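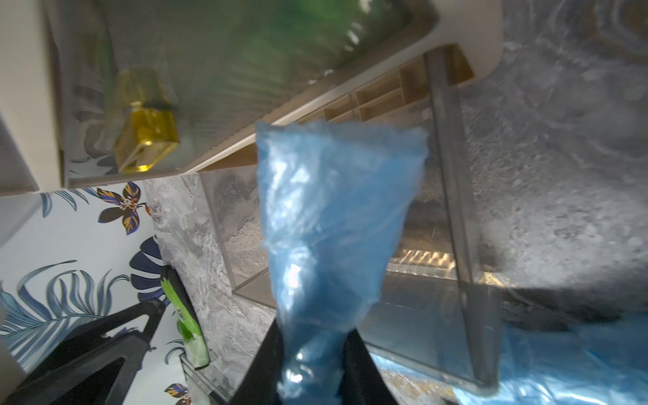 Kilta > 参加する > 手引き第二版 編集・試行メンバー募集

家庭用マニピュレーション作業の手引き 第二版
編集メンバーと試行メンバーを募集します

読了時間 10分

Kiltaは、家の中で物をつかむロボットの「作業のしかた」を文章にまとめるプロジェクトです。9月に手引きの第一版を公開したところ、思っていたよりずっと多くの反応が届きました。寄せられた意見は187件。誤字の指摘から、章をまるごと書き直した原稿まで(本当に届きました、しかも図つきで!)、全部読みました。読んでいて楽しかったです。そして読み終わった時点で、第二版は今の人数では書けないという結論になりました。

そこで、一緒に書いてくださる方、一緒に試してくださる方を募集します。ロボットの専門家でなくてもかまいません。むしろ台所に毎日立っている方、清掃や介護の現場にいる方、マニュアルや取扱説明書を書いてきた方に、ぜひ読んでいただきたい募集です。

何を作っているのか

ロボットの安全については、すでに立派な規格があります。生活支援ロボットならISO 13482がありますし、機械としてのリスクアセスメントの考え方も確立しています。Kiltaの手引きはそれらの代わりになるものではありませんし、認証の役にも立ちません。扱っているのはもっと手前の、毎日の作業の作法です。

たとえば、薄いポリ袋の首を指でつまんで持つとき、どのくらいの力から始めるか。袋の口が開いているのか閉じているのかを誰がどう確かめるか。冷蔵庫の扉を開けたまま別の作業に移ってよいのか。ガラスの器が隣にある天板で、やわらかい物を振り回してよいのか。規格を読んでも書いていないし、論文では「タスク設定」の一行で終わってしまう。けれど実際に機体を動かす人は、その日の朝に必ず何かを決めています。決めたことが人によって違い、記録にも残らない。そこを文章にして、みんなで使えるようにしたいのです。

第一版は八章でした。準備、立ち入り、把持、扉と引き出し、やわらかい物、割れ物、停止と復旧、記録。このうち意見が飛び抜けて集まったのが「やわらかい物」で、187件のうち86件がこの章についてのものでした。袋、布巾、ラップ、手袋。第一版ではわずか三ページしか割いていなかったので、当然といえば当然です。第二版ではここを大きく広げます。

第二版で取り組むこと

一番の山は、いま書いた「やわらかい物」の章です。現在の案では、次のような規則が並んでいます。まだ案なので、どれも変わる可能性があります。

5-1 透ける物、光る物は、つかむ前に二方向以上から見る。一方向の画像だけで縁の位置を決めない。
5-2 袋をつまむときは、つまむ幅をあらかじめ決めて記録する。ねじれた部分をつまむ場合は、その旨を書く。
5-3 袋を持ち上げたまま、開いた扉の縁や棚の角を越えない。越える必要がある作業では、経路を先に空荷で一度通す。
5-4 同じ種類の袋が作業域に二枚以上あるときは、対象の袋を作業者が声に出して指定する。
5-5 指を開くのは、袋の下に支える面があるときに限る。
5-6 袋を人の顔の高さより上に持ち上げない。子どもの手が届く場所に袋を残して作業を終えない。
5-7 破れた袋は作業を続けずに回収する。破片の有無を目で確認する。

5-4は最後まで揉めました。「声に出す」は大げさだ、画面で選べば足りる、という意見が多かったのです。一方で、遠隔で操作する人と現場に立つ人が別の場合、画面の選択だけでは現場側に伝わらないという指摘もありました。どちらの言い分ももっともで、第一版では「望ましい」とだけ書いて逃げています。第二版では逃げたくありません。試行で両方をやってみて、結果を並べて決めたいと思っています。

5-3の「空荷で一度通す」も、現場からは時間がかかりすぎると言われています。扉の開き角度がいつも同じなら省いてよいのか、扉の位置をセンサーで確認できるなら要らないのか。このあたりの条件を一緒に詰めてくださる方がいると、とても助かります。

もう一つの大きな仕事が、扉と冷蔵庫まわりです。冷蔵庫は、作業域としてはなかなか手ごわい場所です。扉の棚には瓶が並び、開けると重さのかかり方が変わり、庫内は照明のせいで映りが悪い。冷蔵庫の前の床は人が一番よく通る場所でもあります。第一版の第四章は引き出しのことばかり書いてあり、冷蔵庫は半ページしかありません。次の版では独立した節にして、以下を入れる予定です。

・扉を開けている時間の上限を作業ごとに決めること
・扉の棚に瓶や小瓶がある場合の、開閉の速さ
・扉を開けた状態で停止したときに、人が閉めてよい条件
・庫内の食品に触れた指で、次に何に触れてよいか

最後の項目は衛生の話で、私たちには経験が足りません。給食、飲食、食品工場などで働いたことのある方の知恵を、心からお借りしたいです。指先の素材ごとの拭き取り方や、生の食材を扱ったあとの手順について、第一版には「清潔に保つ」としか書いてありません。書いた本人たちも、さすがに恥ずかしく思っています。

募集する役割

編集メンバー

原稿を書き、直し、規則の文言を決める人です。週に一度、二時間のオンライン会議があり、そのほかに各自で原稿を読む時間が必要です。目安は週四時間。一人が一つの節を受け持ち、隣の節の担当者と互いに読み合います。

こんな方に向いています。
・「適切に」「十分に」と書かれた文を見ると、具体的にどのくらいかを聞きたくなる
・反対意見を読むのが苦にならない
・日本語の技術文書を書いた、または校閲した経験がある(分野は問いません)

試行メンバー

手引きの案に沿って実際に作業をして、やりにくかったところを書き留める人です。試行は二通りあります。一つは検証用キッチンMordenでの試行で、機体の操作はスタッフと組んで行います。もう一つは、ご自分の研究室や職場にすでに機体がある方が、そこで案を使ってみる形です。後者は全国どこからでも参加できますし、機種も問いません。

Mordenでの試行は一回につき半日です。一人あたり四回をお願いしています。午前の回と午後の回があり、内容は同じです。手元の操作に慣れていない方には、初回の前に一時間の練習があります。

読み手メンバー

完成前の原稿を読んで、わからないところに印をつけてくださる方です。会議への出席はありません。専門用語を知らない方の「ここで止まった」が、私たちには何よりの材料になります。第一版のとき、「エンドエフェクタ」という語に印が十二個ついて、結局、本文では全部「手先」に直しました。

定員は三つの役割を合わせて35名です。このうち編集メンバーは五名、残りを試行と読み手で分けます。配分は応募の様子を見て決めます。兼任もできます。

試行の一日の流れ

Mordenの試行を例に、どんな様子か書いておきます。

到着したら、まず作業域の線を確認します。床の線の内側に機体が動いている間に入れるのは、その回の担当者だけです。次に非常停止の押しボタンを、参加者全員が一度ずつ自分の手で押します。見学だけの方も押します。これは第一版の2-3で、意見募集でもほとんど反対がなかった規則の一つです。

それから、その日の規則を三つか四つ選びます。全部は試しません。たとえば「5-2と5-5」と決めたら、その二つだけを守りながら、袋をつまむ、持ち上げる、置く、を繰り返します。一人が操作し、一人が現場に立ち、一人が記録します。途中で役を入れ替えます。操作していたときには簡単だと思った規則が、記録係になった途端に「何をもって守ったと書けばいいのか」とわからなくなることがよくあり、この入れ替えが毎回とても面白いです。

終わったら用紙に記入します。項目は少なくしてあります。

・どの規則を試したか
・守れなかった回があれば、そのときの状況
・文の意味を二通りに取れた箇所
・規則がないせいで、その場で決めたこと

四つ目が一番大事です。ここに書かれたことが次の規則の種になります。字が汚くても、言いかけのままでも大丈夫です。

守っていただくこと

試行に参加する方には、次の点をお願いしています。

袖口の広い服、長いひも、垂れる飾りは外してください。髪の長い方は結んでください。機体が動いている間は、線の内側に手だけを入れることもしないでください。落ちた物を拾うのは停止を確認してからです。

疲れたら途中で抜けてかまいません。理由を言う必要もありません。停止ボタンも同じで、押した人に理由を問い詰めることはしません。違和感があったら押してください。止まったあとの復旧は、押した人と操作者の二人が声をかけ合ってから始めます。

記録の映像と画像については、人の顔や名前の入った書類が写った場合、手引きの編集に使う前に該当部分を除きます。ご自宅やご自分の職場で試行される方は、同居の方、同僚の方の了解を先に取ってください。映像を提供せず、用紙だけを送っていただく形でもまったく問題ありません。

逆に、やらないことも書いておきます。機体の性能比較はしません。どの機種が速い、どの手先が優れているという表は作りませんし、試行の記録をそうした目的で外に出すこともありません。失敗の記録は大歓迎です。うまくいった回ばかりが並んだ用紙は、編集会議ではあまり役に立たないのです。

謝礼と費用

試行メンバーのMordenまでの交通費は実費をお支払いします。試行一回ごとに謝礼があり、編集メンバーには節ごとの原稿料があります。金額は応募後の面談のときに書面でお渡しします。読み手メンバーには、刷り上がった第二版を一冊お送りします。

運営費はAbou Jaoude基金の助成によるもので、機体と検証用キッチンはTerlowから提供を受けています。Terlowは編集会議に一名を出していますが、規則の採否については他のメンバーと同じ一票です。会議の議事録は毎回公開しており、誰がどの案に反対したかも、本人の了解がある範囲で載せています。

参加者のお名前は、希望される方のみ巻末に載せます。所属の掲載も選べます。

編集の進め方

規則の文は、必ず「誰が」「いつ」「何をする」の形で書きます。主語のない文は会議に出せません。これは第一版の途中で決めた約束で、決める前の原稿と後の原稿を比べると、驚くほど読みやすさが違います。

それから、規則には強さが二段階あります。「する」と「するとよい」です。第一版では「することが望ましい」「できるだけする」「原則としてする」が入り交じっていて、どれがどれより強いのか、書いた側でも答えられませんでした。第二版では二つに整理します。すべての規則を一つずつ、どちらにするか決めていく作業があり、これには根気が要ります。でも、一番議論が盛り上がる作業でもあります。

意見が割れたときは、すぐに多数決にしません。まず両方の文案を試行に回し、用紙が戻ってきてから話し合います。それでも決まらない場合に限って票を取り、少数側の文案も注として残します。

公開後の改訂についても、今回きちんと決めておきたいと思っています。意見をどこで受け付け、何か月ごとに見直し、古い版をどう残すか。文書管理の経験がある方、規格や社内標準の改訂に携わったことのある方がいらしたら、ぜひ編集メンバーに手を挙げてください!

編集会議から

全体の取りまとめはKazuhiro Kuroda、試行の責任者はNayara Quintanaが務めています。お二人から一言ずつもらいました。

「第一版を出したとき、どこかの研究室の壁に一枚貼ってもらえたらそれで十分だと思っていました。ところが、届いた意見を読むと、みなさん同じところで迷っていたんですね。冷蔵庫の扉を誰が閉めるか、という話だけで会議を二回やりました。第二版では、その二回分がちゃんと一行になっているはずです。一緒に一行を作りましょう」(Kuroda)

「試行の現場は静かです。袋がかさかさ鳴る音と、記録係の鉛筆の音がするくらい。その中で誰かが『今の、どっちの袋?』と聞く。私はあの瞬間がとても好きです。規則が足りない場所が、声になって出てくるからです。操作がうまい必要はありません。聞いてくれる人に来てほしいです」(Quintana)

よくいただく質問

ロボットに触ったことがありませんが、試行に参加できますか。
できます。初回の練習のあと、まず記録係から入っていただきます。第一版の試行でも、未経験の方の用紙がたくさん規則に反映されました。

学生ですが応募できますか。
十八歳以上の方ならどなたでも応募できます。研究室の機体で試行する場合は、指導教員の了解を取ってください。

会社の業務として参加したいのですが。
歓迎します。その場合、謝礼の受け取り方について先にご相談ください。

自社製品の手先や機体を持ち込めますか。
Mordenへの持ち込みは、事前にリスクアセスメントの書類を見せていただいたうえで判断します。準備に時間がかかりますので、早めにお知らせください。

日本語以外の原稿は扱いますか。
第二版は日本語のみです。翻訳の相談はすでにいくつか来ていますが、まず日本語を固めます。

途中で続けられなくなったら。
いつでも抜けられます。書きかけの原稿や用紙だけ、そのままの状態で渡してください。きれいに仕上げてからでなくて結構です。

車いすで参加できますか。
Mordenの入口と作業台のまわりは車いすで通れます。操作卓は高さを変えられます。ほかにも必要なことがあれば、応募のときに書いてください。

応募の方法

次の内容をメールの本文に書いてお送りください。書式は自由です。添付の履歴書は要りません。

・お名前と連絡先
・希望する役割(複数可)
・普段どんな作業をしているか、数行で
・第一版を読んで、直したいと思った規則を一つと、その直し方の案

最後の項目は編集メンバー希望の方のみ必須です。長く書く必要はありません。二行でも、番号だけ挙げて「意味がわからない」でも応募として受け付けます。どの章から読めばよいか迷う方は、第三章「把持」の3-4をご覧ください。直すところが山ほどあります。

受付は2020年12月の末日までです。届いた順に読み、十日以内に必ずお返事します。編集メンバー希望の方とは三十分ほどのオンライン面談を行い、年明けから順に活動を始めます。最初の会議では、やわらかい物の章の案を頭から読み合わせます。

第一版の本文、いただいた意見の一覧、これまでの議事録は、いずれもKiltaのページで公開しています。応募するかどうか決めていない方も、気になった箇所があったら意見だけ送ってください。みなさんの台所の話、職場の話を楽しみに待っています。

Kilta編集事務局

お問い合わせ | © Kilta編集事務局 | ページの先頭へ戻る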